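What I Learned From Timing People in the Line for Lunch

My project for Intro to Statistics started because I was hungry. I get out of class at noon, and so does everybody else on our side of campus, and by the time I reach the sandwich counter in the Borkby building the line goes past the coat racks. My roommate swore the noodle place upstairs was faster even when its line looked longer. We argued about it for most of March, so I figured I might as well get a grade out of it!

The plan was simple. I sat on the bench across from each counter with my phone stopwatch and a notebook, picked a person joining the line (backpack color helped me keep track of them), and wrote down how long it took until they had food in their hands. I wanted 200 people in total, split evenly between the two places. I got there, but it ate a lot more of my free time than I expected, and I am now very tired of the smell of toasted bread.

My first week of data was a mess. I kept losing people when they let a friend cut in, and I hadn't decided what to do about someone who gave up and left. Miyuki Nakajima, my lab partner, read over my notes and asked what my rule was. I didn't have one. We wrote one together: people who leave get marked as "left" and stay in the count, but they don't go into the average wait. I threw out the first week and started over, which hurt. 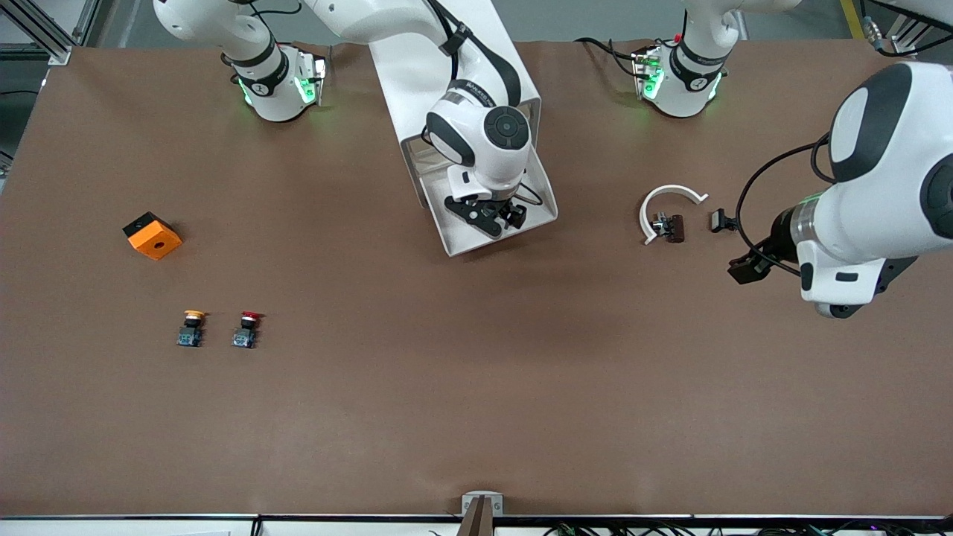

Work table.

So, the results. My roommate was right, and I've had to hear about it ever since. The noodle line moved faster on every weekday, even though it usually had more people standing in it. The average wait there was 3 minutes. At the sandwich counter it was 8. I made a histogram for each one, and the shapes were really different too. Noodle waits were bunched up close together, while sandwich waits were all over the place, with a long tail off to the right.

I think the reason is the ordering. At the noodle place you pick one of a few bowls and they're ladling it before you've put your wallet away. At the sandwich counter every single topping is a conversation (do you want the pickles, do you want them on the side, is that enough pickles). One slow order holds up the whole line behind it. I can't prove that from my numbers, though. I only timed the total wait and never the ordering part by itself.

If I did this again I'd time the two parts separately, and I'd get a friend to watch the second counter so both lines were measured on the same day. I'd also skip the Sunday I tried, when the sandwich counter was closed and I sat there for twenty minutes before I read the sign.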